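第4章 双臂工作站器械分拣作业的安全设置与操作规范

4.1 适用范围

本章适用于安装在固定台面前的 Ulik 双臂操作平台，作业内容为小型手持器械（镊子、剪刀、持物钳及同类器械）在托盘与台垫之间的取放、分拣和归位。本章不适用于移动底盘行进状态下的取放，也不适用于对人体或动物进行的任何操作。

执行本章步骤之前，应已完成第2章的机械安装和第3章的零点标定。未完成标定的手臂不得进入自动模式。

在本平台上处理的器械一律视为训练器械。经过本平台夹持的器械不得再回到临床流转环节，即使随后进行了清洗和灭菌。

4.2 人员与权限

平台设三级权限：观察、操作、维护。三级权限由控制柜上的钥匙开关与软件账户共同确定，两者不一致时按较低一级执行。

操作级人员可以启动、暂停、急停和复位，可以更换台面物品，不可以修改速度上限、力上限和工作区边界。上述三类参数只能由维护级人员修改，修改后须在设备日志中写明原值、新值和理由，并重新执行4.5节的全部检查。

自动运行期间，须有一名操作级人员在急停按钮可及范围内。该人员不得同时承担其他台位的看护。

4.3 台面布置

1. 清空两臂的共同工作区，擦净台面。台面上的残留液体会改变器械的滑动阻力，影响夹取判定。

2. 将托盘放在工作区中部。托盘应使用带翻边的金属盘，盘底平整，无凹陷。翻边高度录入“容器参数”页，录入值偏小时指尖可能碰到盘沿。

3. 在托盘与机身之间铺设台垫。台垫允许有轻微偏斜，系统按视觉识别结果修正方向；但垫面不得起皱，四角不得翘起。

4. 将器械放到台垫上。器械之间不得叠压，剪刀须闭合，尖端不得朝向操作人员站位一侧。

5. 需要设置背景物品（用于检验识别程序的抗干扰能力）时，将其沿台面远端排开，与托盘之间留出至少 80 mm 净空。背景物品应为轻质、无锐边的日用品，不得放置盛有液体的敞口容器。

6. 台面标记线磨损后应重新描画。标记线只用于人工摆放时的粗略对位，不作为标定依据。

注：更换台垫颜色后，须重新采集背景参考图。未重新采集时，系统仍能运行，但深色细长器械的漏检率会上升。

注意：塑料软管、细绳等柔性物不属于本平台的默认识别类别。若任务要求在台面上保留软管，应在任务文件中将其所在区域设为禁入区，并确认夹爪下探路径不经过该区域。

4.4 速度、力与间距限值

下列限值为出厂值，也是现场允许使用的最高值。现场风险评估得出更低数值时，以更低数值为准。

自由空间末端速度：300 mm/s
接近段末端速度（距目标表面 80 mm 以内）：不高于自由空间速度的三分之一
指尖夹持力：17 N
双臂末端最小间距：121 mm

双臂末端最小间距按两只夹爪外壳之间的最短距离计算，被夹持的器械计入外壳。夹持长尖器械时，应先在“工具包络”页选择对应的器械类型，再启动双臂协同。未选择时，系统按空夹爪计算间距，器械尖端不受保护。
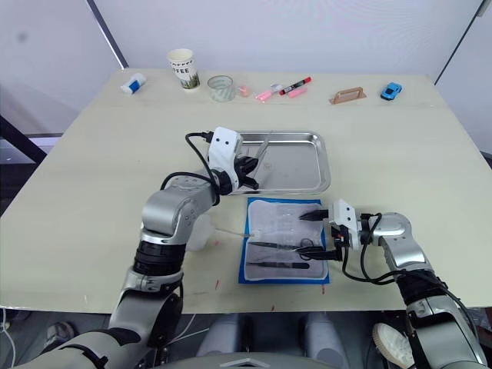
协同作业中，两臂的先后次序由优先级表决定。默认情况下，向托盘内下探的一侧优先，另一侧在间距接近限值时减速，达到限值时停止等待。等待时间超过任务文件设定值后，平台转入保护性停止，需由操作级人员确认后继续。

不得通过缩小工具包络的方法消除频繁等待。正确的处理方法是调整托盘与台垫的相对位置，或将任务改为单臂依次执行。

4.5 运行前检查

每班首次启动前、每次更换夹爪指之后，以及每次保护性停止的原因未能查明时，均须执行以下检查。

1. 检查夹爪指的紧固状态。用手轻推指尖，不应有可察觉的松动。

2. 检查夹爪线缆。线缆应留有足够余量，使腕关节能够转到两侧极限，同时线缆弧段的最低点不得在作业中拖过器械或钩住托盘翻边。余量过大时，用随机附带的线夹沿臂身固定，不得使用金属扎线。

3. 检查关节外环和外壳，确认无裂纹、渗油和松脱的盖板。

4. 按下急停按钮，确认两臂均失去动力并由制动器保持姿态。只有一侧停止时，立即断开主电源，停止使用并通知维护级人员。

5. 复位急停，在减速模式下让两臂分别空走一遍任务路径。随后执行协同空走，观察两臂交汇处的实际间距。

6. 检查台面下方及机身两侧。刷具、线盘、备件等不得进入手臂基座的转动范围。

7. 在设备日志中签署检查结果。

警告：不得在自动模式下伸手调整器械位置。需要调整时，先按暂停键，待两只夹爪的状态指示均转为静止后再进入工作区。暂停不等于断电，手臂在暂停状态下仍保持力矩。

4.6 器械夹取规则

1. 镊子从闭合端或中段夹取，不得夹持尖端。镊臂受压会使两尖合拢，松开后器械可能弹离原位，下放高度应控制在 17 mm 以内。

2. 剪刀从关节铆接处夹取。不得将指尖伸入指环内。

3. 长柄钳横放时，夹取点应靠近重心。抬起后器械倾斜明显的，放回原处并重新选择夹取点，不得在空中换手。

4. 带尖器械在转运途中，尖端应指向台面内侧，且不得越过另一侧手臂的基座上方。

5. 一只夹爪每次只夹取一件器械。视觉结果显示两件器械相接触时，先分离，后夹取。

注：抛光托盘会反射顶灯，反光区可能被误识别为金属器械边缘。出现空夹时，首先调整灯具角度或更换哑光衬垫，其次才考虑修改识别阈值。

4.7 异常处理

器械掉落在台面上：暂停，人工放回起始位置，从该器械的夹取步骤继续。

器械掉落在地面：急停，捡起后检查尖端与刃口，有变形的取出并报废。地面物品不得由手臂拾取。

两臂发生接触：急停，不得使用反向点动强行脱开。由维护级人员在手动释放制动的状态下分离两臂，并重新标定零点。

夹持力报警：检查器械是否卡在托盘翻边下方。连续出现三次同类报警的，停止任务，将力传感器数据导出后交 Kernitz 技术服务处。

4.8 清洁与记录

班后切断动力，用中性湿布擦拭夹爪外壳与臂身，指尖橡胶面可使用 Cledurex 擦拭液。擦拭液不得直接喷向关节缝隙和线缆接头。台垫与托盘单独清洗，完全干燥后方可放回。

设备日志至少记载以下内容：班次、任务文件版本、参数变更、保护性停止次数及原因、更换的部件。日志保存期限由使用单位规定，但不得短于夹爪指的一个更换周期。

使用单位每年5月对照本章进行一次全面复核。复核使用 Lindsay 检查表，表格见附录C。

本章修订日期：2021-06-17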